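Spring clean swap day is back at the Standska hall

April 2025

Well, it's on again! The household swap day is coming back to the Standska hall after a year off, and I for one have missed it. If you never made it to the last one, the idea is pretty simple. You bring along anything from around the house that still works and that you're tired of looking at, you get a token for each piece, and you spend your tokens on somebody else's stuff. No money changes hands except at the cake table (and I've done some damage there over the years).

Last time there were 167 households through the door, which was a lot for a hall with one decent entrance. So this year the doors open 30 minutes earlier for drop-offs only, and the browsing starts after that. Please don't try to browse while you drop off. I say this as a person who got told off for it, fair enough too, over a very nice colander.

The cleaning and kitchen tables are always the first to go. People forget that the plain everyday things are what their neighbours want — dustpans, brushes, tubs, buckets, jar lids that fit something.

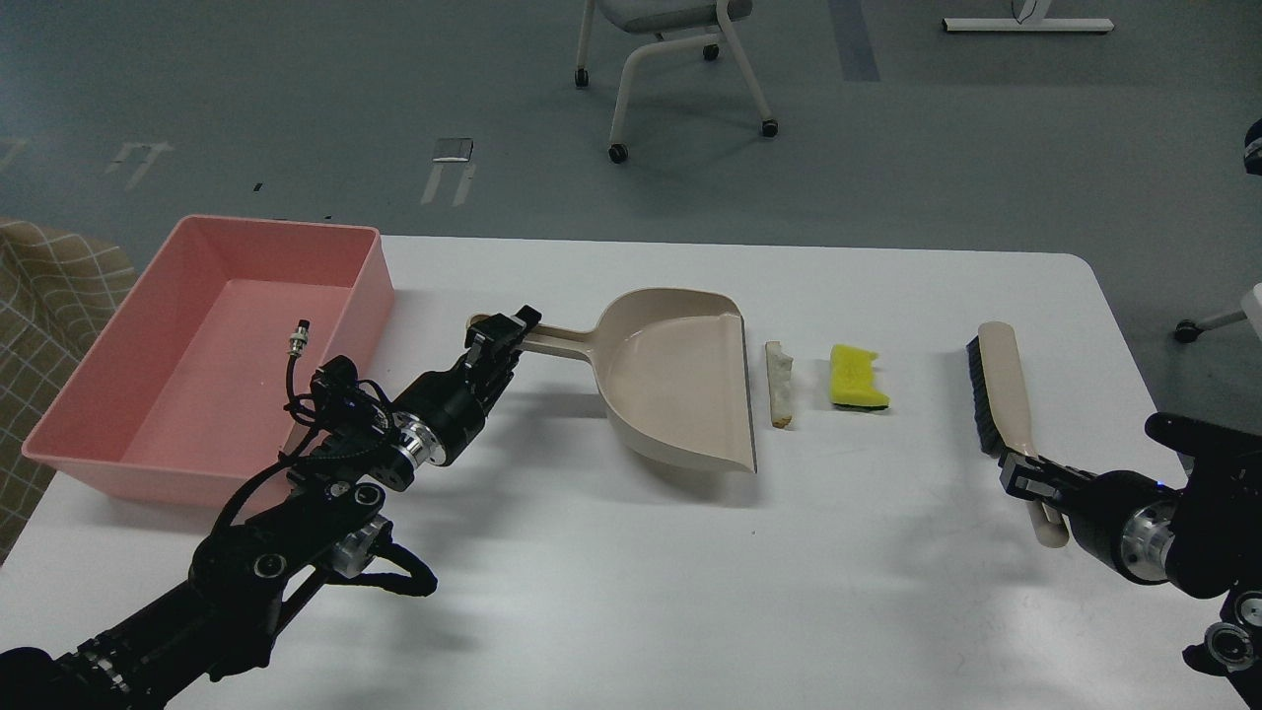
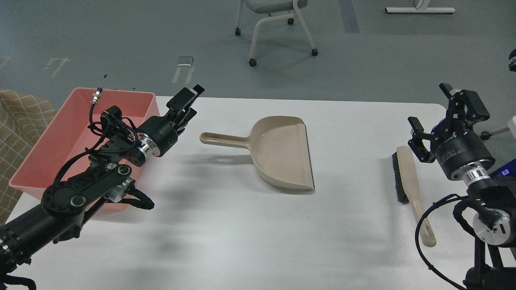
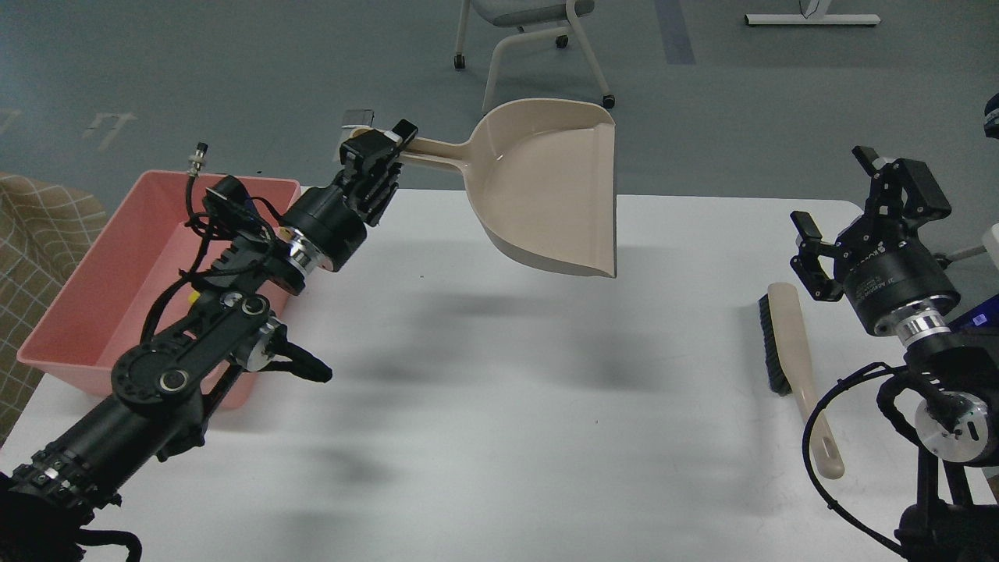
Beige dustpan, lifted off the table.
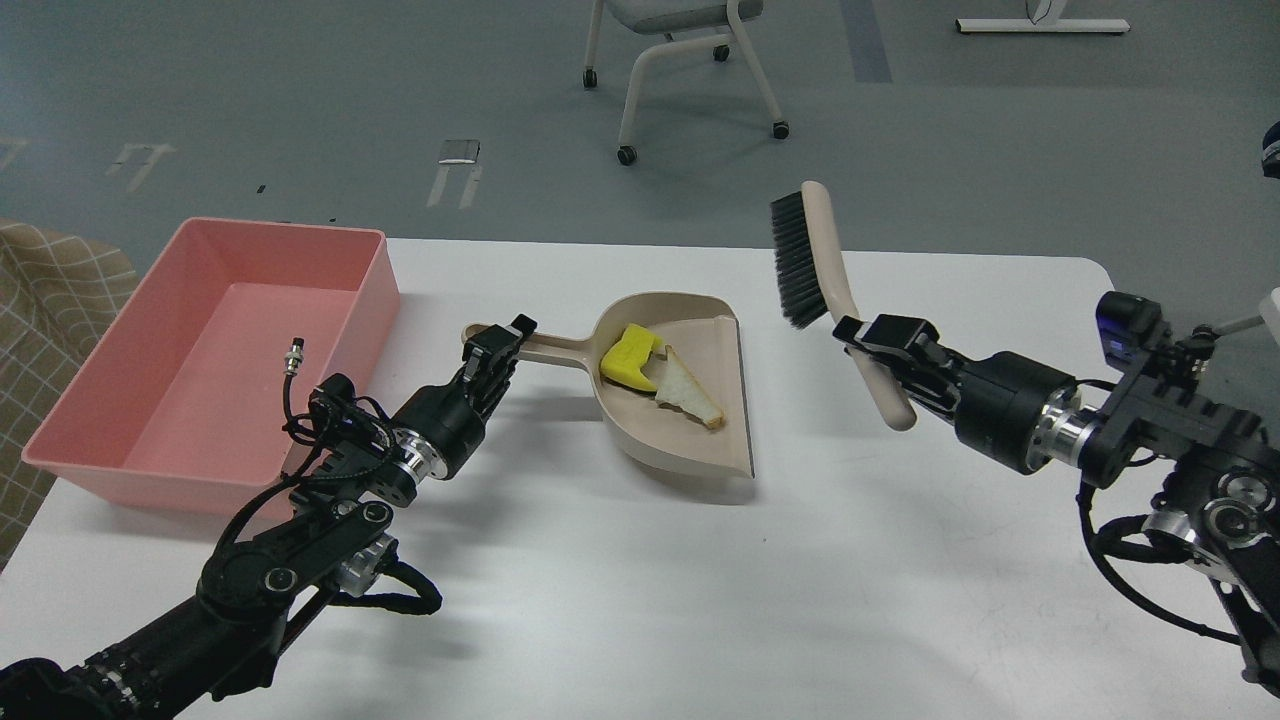
Sizes are the usual rule, so if you can carry it in by yourself, it's fine. Furniture has to stay home this time, but there'll be a corkboard by the kitchen where you can pin up a card with your phone number and what you've got. I picked up my favourite armchair off that board, and it only took two trips and a borrowed trailer to get it up Arkgate Road.

Electrical things need to be tested before they go out. The repair shop Arnex is bringing a bench and will check up to five items per family, so kettles and lamps are welcome as long as the cord isn't chewed. Books are limited to one box each. We had a whole wall of them left over last time and I'm still reading my way through the gardening ones.

The Nedeljković bakery is doing the cheese pastries again, hooray! They baked around 36 trays for the last swap and there wasn't a crumb left by lunch, so get in early if you want one warm.

Anything unclaimed at the end goes to the charity shop on the corner, unless you've put your name on it and want it back. Tokens don't expire either. If you have some left over, hang on to them for the next swap in November, when it's mostly coats, boots and kids' winter gear. I've got four tokens in a mug on my windowsill and big plans for all of them.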